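# Prastdale handheld gripper trials – gallery

Pages from the bench work behind our pick-and-place study. We wanted to know how far a two-arm policy could get when all of its training examples came from people holding the grippers themselves, with no arm in the loop. The task set is small: balls, blocks and cups, each to be moved into a bin. We recorded 300 demonstrations in July and kept 192 after checking the tracking.

Both grippers are wired, and their jaw opening is logged along with position. The operator works standing or seated, whichever they prefer, and starts each take with the jaws open. 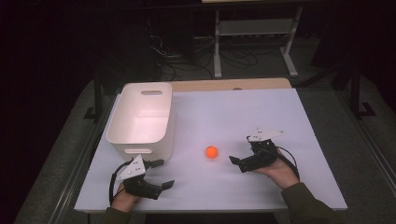

Ball takes were the shortest and also the ones we threw away most often. A ball rolls if the first jaw touches it too early, and the operator then chases it over the table. We kept a few of those chases in the set on purpose – the policy trained without them stopped dead whenever the ball moved.

The bin stayed in one half of the table for the first batch. After that we shifted it between takes, and the policy stopped reaching for the old spot. Changing the table lighting made much less difference than we had expected.

Tracking is done with the Kettler software and the logs are cut into takes with Plastance. Lost tracking was the main reason for dropping a take, mostly when one hand passed over the other.

On the Trunano arms the final policy placed the object in the bin in 71 per cent of trials. Blocks did best and cups worst, usually through a grasp too near the rim. We have not tried lids or soft objects yet.

The takes are stored by object, then by bin position. Rejected ones are in a separate folder with a short note on each.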